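Kitchen Things and How They Are Made
Handout for Unit 4: Surfaces, Handles and Cords
April 2020
By the course instructor, Ridov Evening Program in Household Design

Welcome back! In March we looked at drawers and hinges, and now we get to my favorite part of the course, the ordinary stuff that stands on a counter. I could talk about toasters for a whole evening (and last year I did).

Start with the outside. A shiny metal shell is cheap to wipe and miserable to keep clean — both are true, and your notes should say so. Polished metal shows every touch. Brushed metal hides it. Painted metal chips at the corners first, so look there when you judge how old something is.

Next, where the hand goes. A lidded saucepan asks for two grips, one on the long handle and one on the knob. Color helps a lot here! A handle and knob in the same strong color tell you where to reach before you've thought about it. A hole at the end of the handle means it can hang, and a pan that hangs frees up a shelf.

Then the cord. Please draw the cord in your sketches. Students leave it off every single time, and it takes up more counter than you'd guess.
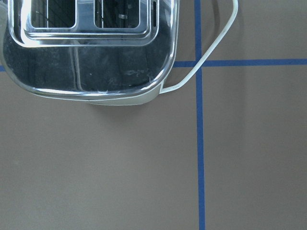
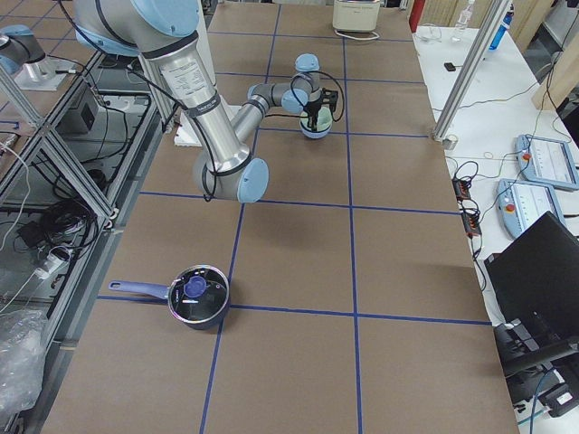
What should you clean first on a toaster?
Start with the crumbs. Unplug it, let it cool all the way, and empty the crumb tray if it has one. Wipe the shell last with a soft, barely damp cloth and then a dry one, going the long way so the streaks run together.

For your own study, pick 2 things from your kitchen, one that plugs in and one that doesn't. Sketch each from straight above and again from the side. The view from above is the one people skip, and it's wonderful for a toaster — slots, rim, corners, all laid out like a floor plan. Mark every place a hand touches. Use a second color for anything that gets hot.

The reading is the Adomaitis packet, the chapter on lids. The Prevenden packet is optional but has lovely drawings of knobs. Sketches go in the Droten folder, one page per object, 578 words at most for the written part. I do read all of them.

Comments

mugshelf: Drew my kettle from above and it looks like a snail. Love this unit.

p_lantern: Does a rice cooker count as the one that plugs in?

course instructor: It does, and please draw the lid open and closed.

tallspoon: My toaster cord is longer than my counter. Drawing it anyway.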